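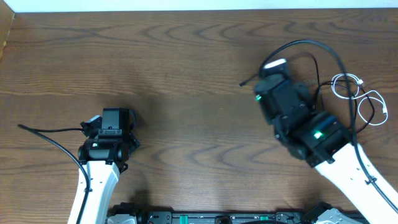
Section 2: Looking After the Wooden Top

I love a tabletop with a big wavy grain, and I wipe mine down far more often than I need to (ask Keir Skinner, he thinks I'm nuts). Set this up once and the weekly part takes five minutes.

You'll need: two soft cotton cloths, a bowl of lukewarm water, mild dish soap, and the small bottle of Randora care oil from your kit.

1. Take any loose stuff off the top. I put mine on a chair and then forget it there, so maybe pick a better spot than I do!

2. Dust first with a dry cloth. Go with the grain, even where it swings around in those big arcs.

3. Add a few drops of soap to the water, dip the second cloth and wring it out hard. Wipe from the far edge toward you.

4. Dry it right away with the first cloth and leave it alone for 30 minutes.

5. Oil it, but only every couple of months. I do mine in June and again when the heat comes on. Rub in a thin coat, wait 40 minutes, then buff off whatever is left.

Note: Cables that lie across the wood collect a line of dust underneath. Lift them and wipe there too.

Caution: Oily cloths can catch fire if you wad them up. Lay them flat outside to dry before you throw them out.

Caution: No scouring pads, please. I tried one on a corner of my old Gestico desk and the dull patch never came back up.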